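3.2 Small ornamental squashes and the autumn table

The households we visited in Ketatville and Treswood were generous with their kitchens, and it would be a poor return for so many cups of tea if we went straight to the numbers without first saying something of how the season is kept there. Decorating the table for autumn is an old enough habit in both towns that most people we spoke to could not say when it began in their own family. What they could say, and usually at some length, was what belonged on the table and what did not. Large carving pumpkins stay on the step or by the gate. Indoors it is the little ones that matter, the striped and speckled sorts which fit in the palm and which the growers at Pichler sell by the crate from the end of the harvest onwards.

We sent our questionnaire to 300 households and followed it with longer conversations in 32 of them. The questions were plain ones. We asked where the squashes were bought, how long they were kept, whether anybody ate them, and where they went afterwards. The first question gave us the least trouble. Most families named either the Pichler farm stall or the covered market at Brollska, and a good many used both, going to the stall for the outing and to the market when they had left things late.

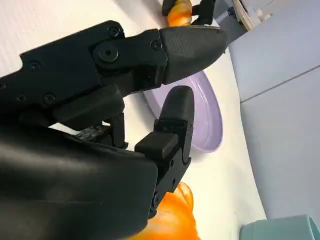
The second question was harder, because "keeping" turned out to mean rather different things from one house to the next. For some it meant the days during which the squash sat on the dining table, and for others it took in the long weeks on a windowsill or in the porch as well. One woman in Treswood had a squash from the previous autumn on top of her dresser when we called in June, quite dry and light as a blown egg, and she considered it kept in every sense of the word. We have therefore treated time on the table and time in the house as two separate measures throughout this section, and we would gently encourage others working on seasonal goods to do the same.

Colour came up far more often than we had expected. Plain orange was thought cheerful but a little childish, and all-white was admired by people who on the whole did not buy it. The striped kinds, with orange and cream running down alternate ribs (Figure 2), were the clear favourite in both towns, and several people told us that they looked well beside everyday crockery without any further fuss.
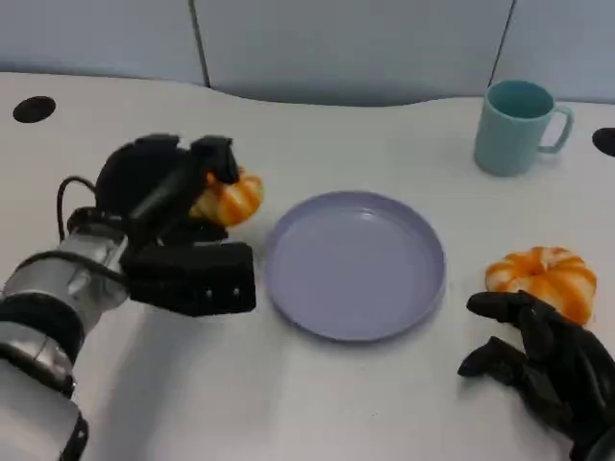

Figure 2. Small ornamental pumpkin with orange and creamy white stripes, held just above the tabletop beside a plate.

As for eating them, the answer was nearly always no, though it was given in a variety of tones. Older respondents tended to be a touch apologetic, and remembered parents who would never have brought a vegetable indoors merely to look at it. Younger ones were more likely to ask us whether it was possible, and whether we had tried it ourselves (we had, with butter and a great deal of pepper, and cannot recommend it warmly). The compost heap was the usual end, with hens a close second in the outlying parts of Treswood.

The market at Brollska keeps no separate record of ornamental kinds, so we have relied on the stallholders' own reckoning, which puts the trade at over 3,000 squashes in a good autumn. We return to this figure in Section 5, where the stallholders' accounts are set beside those of the households.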